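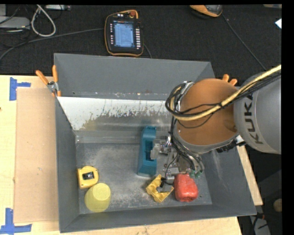

Course 301, Robot Handling Laboratory
Handout 2: Picking from a bin
Wilmont Technical Institute, version of 12 Apr 2024

Please read this handout before you come to the laboratory. In the January exercises you moved the arm only between taught points. Now the position of the object is not known before, so your program must choose where to grasp.

Task

Each group gets a bin with mixed objects. The program must take one object, lift it out of the bin and put it down in the place zone. Then it starts again with the next object. The order of the objects is free. One run has 20 attempts. An attempt begins when the arm leaves the home position, and it ends when the arm is back there, with or without an object.

Before the run

Check that the bin is clamped to the table. If a clamp is open, the bin can slide when a finger pushes on the wall, and then your calibration is no longer correct. Do not move the blue tape on the table. It marks positions which the other groups also use.

Move the arm by hand once over all four corners of the bin at low speed. Look at the cables and not only at the gripper. The loop of cable near the tool needs more space than most students expect, especially when the wrist turns close to a wall. The person who holds the teach pendant does nothing else during this time.

Choosing the grasp

The Skedora planner gives you a list of grasp candidates with a score from 0 to 1. Do not simply take the highest score. The score knows the shape of the object, but it does not know the neighbors. With two fingers, the second finger also needs a free place to go down. A typical difficult case is a long object with an opening in its middle, standing close to other parts. The grasp at the middle is good for the balance, but the lower finger can come between two neighbors and push them away.

Objects with sloping sides, such as a cup which stands upside down, should be grasped low and slowly. A tape measure is heavy for its size, so use the higher force setting for it.

What to write down

For every attempt write the object, the score of the chosen candidate, the result (held, dropped, missed) and one short remark. "Bad grasp" is not a sufficient remark. Write which finger touched what, if you could see it.

In the Nambiar data set, which you find in the course folder, there are 57 logged attempts. Compare your missed grasps with the missed grasps there. Use the same names for the objects, otherwise the script cannot read your table.

Submission

One report per group, maximum two pages, with the table as a separate file. Upload both to Trolach under "Handout 2". Reports without remarks in the table will be returned once for correction.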